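Subject: Re: [westgate-home] Table finish, and do I need feet on everything?

On 4 February a member wrote:
> I'm looking at a walnut-colored table for the back room at Westgate
> and I'm scared of it already. Our last one got ring marks in a month.
> Does the darker finish hide scratches or show them more? And do you
> put felt under every little thing that sits on it?

Hi all,

We went through this last year, so let me jump in! We ended up with the Romareo top in the medium brown, 95 dollars off because the box was dented (the table was fine). I've been happy with it. The straight grain hides fine scratches pretty well, as long as they run the same way as the grain. Across the grain you'll see every one of them when the light comes in low.

Dust is another story – I wipe ours down most mornings with a barely damp cloth and then a dry one. I tried the Javolari wax too and thought it left the top a bit sticky, but maybe I used too much.

As for felt, I only bother with heavy things that get slid around. Anything with a wide, flat base I just pick up and set down, and I check underneath for grit first. Round corners are worth looking for as well, my hip says so.
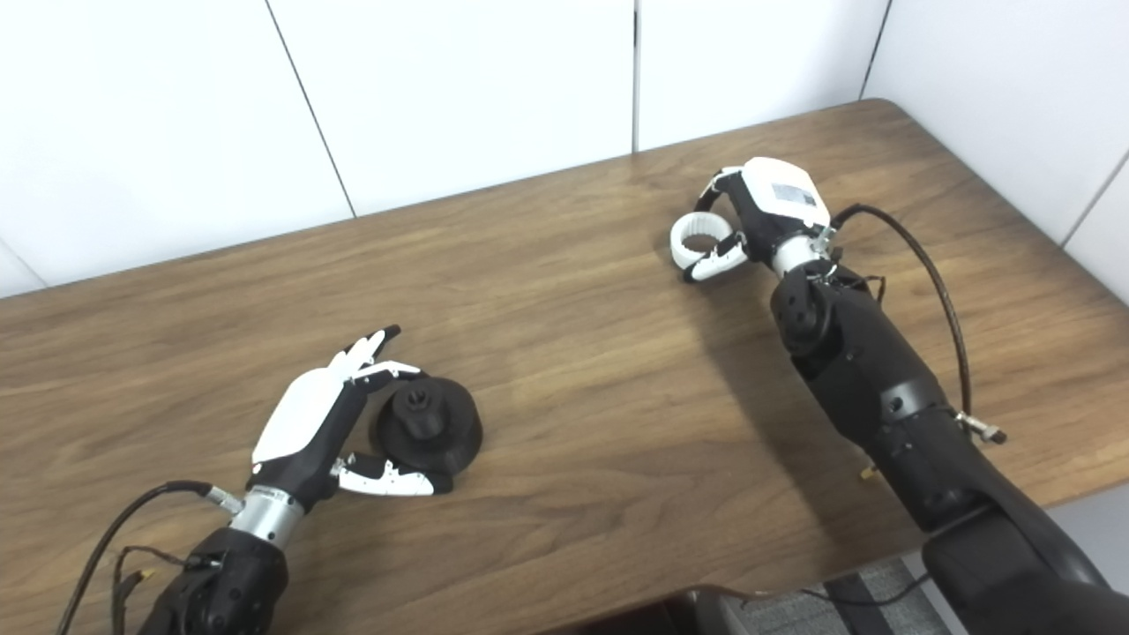
The brown top against the white wall panels, with a round black piece on it.

If you want to see the color in daylight before you buy, write me off-list and I'll send you the leftover sample chip. It's small but it beats the one on their website.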